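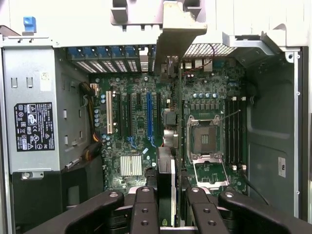
Skasska 92 Folding Reflector
Silver/white, 92 cm, carry bag included

The maker promises "studio light anywhere." I doubt it.
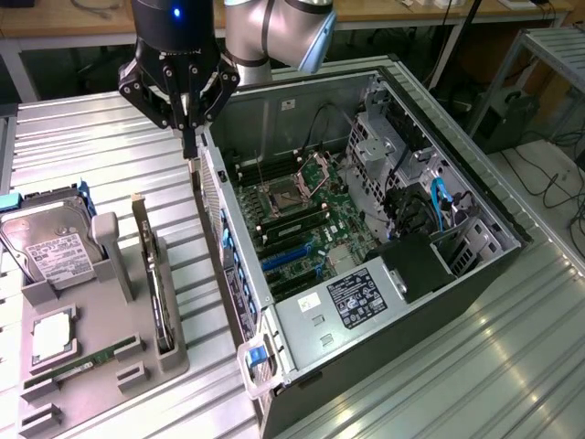
By Pandey

It bounces window light well enough for a head and shoulders portrait. The silver side is harsh — try the white first. As for the claimed 3,000 folds,
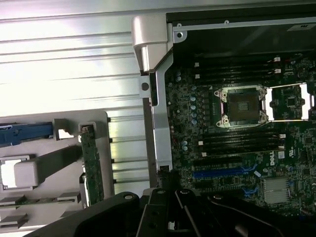
I'd like to know who did the folding. The bag's zipper feels cheap.
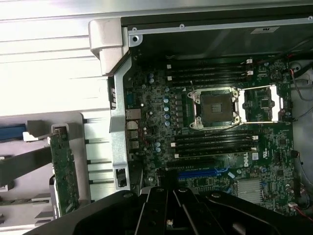
Stillthorpe replies: Mine has been fine since September, zipper and all. Still no good in wind.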